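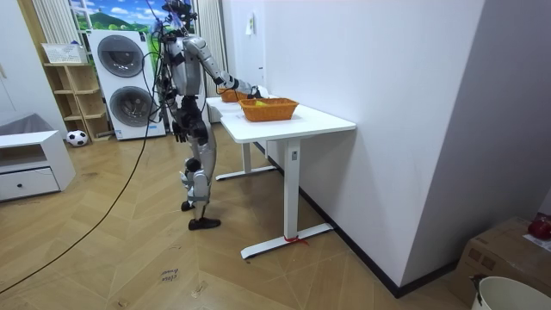

Opinion: Label the table and leave the basket alone

Most shared desks are sorted with containers, and most of the sorting fails at the label. My position is that the label belongs on the surface, in front of or under the basket, and that the basket itself should carry no name.

A basket moves. It goes to the kitchen, gets rinsed, and comes back to the wrong end of the desk. If the name is tied to the rim, the layout moves with it. If the name is on the table, any basket of the right size will do, and matching baskets become an advantage. Orange wicker next to orange wicker tells the user nothing, so the paper has to do the work. 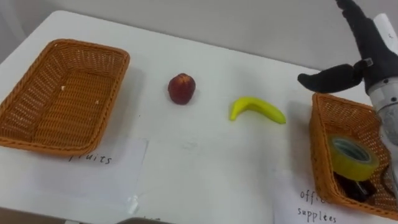 Malachy Horgan
Workplace layout columnist, Rinder

Two categories are enough for a white table of this size. "Fruits" and "office supplees" cover the apple-sized fruit, the banana and the roll of yellow tape, and the second spelling does no harm to the function. A label is read at a glance, by colour and position as much as by letters.

I do have one objection to the placement. The fruit label sits partly under its basket, and the rim hides part of the word. Paper should clear the front edge completely. At Fukow we allowed 34 millimetres and taped all four corners, as paper held by one strip lifts when a basket is dragged over it.

Olga Orellana has argued in these pages for lids and printed tags. Lids add a step, and an added step is where items get left on the bare tabletop. Low, slanted sides let a person drop a banana in while walking past. I would keep them open, replace the paper each September, and spend nothing on tags.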